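Ticket 3788
Subject: Product photos missing or in the wrong order after stock import
Opened: June 17, 2019
Reported by: Kevser Yaman
Product area: Sullel shop, import tool
Priority: Normal
Status: Closed

Report

Since the last update to the import tool, some of our product pages show the wrong photos or none at all. We sell toys and children's furniture. The stock list comes out of Pririx as a CSV file and we load it into Sullel every morning before opening. Prices and stock levels come through fine. The photos do not.

Out of 89 products in the file, 68 look right. The rest have a grey box where the main photo should be, or the second photo has moved up to first place. The play kitchen is one of the bad ones.

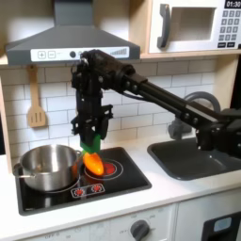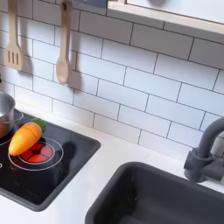

On the shop page I get the grey box, then one photo, then nothing. I have tried another browser and another computer. Clearing the cache made no difference. I can fix a product by hand by removing the photos and adding them again, but the next import breaks it.

Reply from support (Phillips)

Thank you for the clear report. Please could you send:
- the CSV file exactly as it leaves Pririx, not opened or saved in a spreadsheet first
- the import log from this morning (Settings, Import, History, then Download)
- the stock code of one product that works and one that doesn't

Please leave the broken products as they are for now so we can compare them.

Reply from Kevser Yaman

CSV and log attached. The wooden train set works. The play kitchen doesn't. Both codes are in the log, the train near the top and the kitchen near the end.

I should say that I normally do open the file in a spreadsheet, to take out the lines for discontinued stock. I have done that since February with no trouble. The attached one is a fresh export which I haven't touched.

Reply from support

Loaded your untouched file into a test shop. All 89 products came in with their photos in the right order, so the export itself looks sound.

The log you sent is from the edited file. For each of the broken products it has this line:

WARN image_list: empty value at position 1, skipped

The photo column holds a list of file names with a semicolon between each. In the log, the lists for the broken products start with a semicolon, so the importer reads an empty name first. The old version dropped empty names without comment. The new one keeps the empty place, and you get the grey box.

Could you send the edited file too? I'd like to see where the extra semicolon comes from.

Reply from Kevser Yaman

Edited file attached. I only deleted rows. I didn't type anything in the photo column.

Reply from support

Found it. The spreadsheet is set to use a semicolon as the separator when it saves, and the file was made with commas. Where a product description has a comma in it, the text is being split on saving and part of the row moves along. Most of your descriptions have no comma, so those products come through unharmed. The train set is one of those.

Things to try, in this order:
1. Export again from Pririx.
2. In the spreadsheet, use Import from text and choose comma as the separator. Don't double-click the file to open it.
3. Delete the rows you don't want.
4. Save as CSV, and check the separator is still a comma in the save box.
5. Run the import with "Replace existing photo lists" ticked.

Step 5 matters for the products that are already broken. Without the tick the importer leaves the old list alone.

Reply from Kevser Yaman

Did all that. First go failed at step 5 with "file locked" – I still had the spreadsheet open. Closed it and ran it again. The grey boxes have gone and the play kitchen shows both photos.

One product still has its photos the wrong way round, the Bonard step stool. Its list looks fine in the file.

Reply from support

The stool was changed by hand in the shop, and hand-set order wins over the file. Open the product, go to Photos and press "Reset to import order". You only need to do it once.

Separately, I have asked for the filter on the import page to be switched on for your account. It skips any row where the status column says discontinued, so you won't need to edit the file at all. It should show up under Import, Rules after you next log in.

Reply from Kevser Yaman

Reset worked. I can see the filter and have turned it on. Will run tomorrow's import with the plain file and reply if anything is off, otherwise please close.

Status changed to Closed after 4 days without reply.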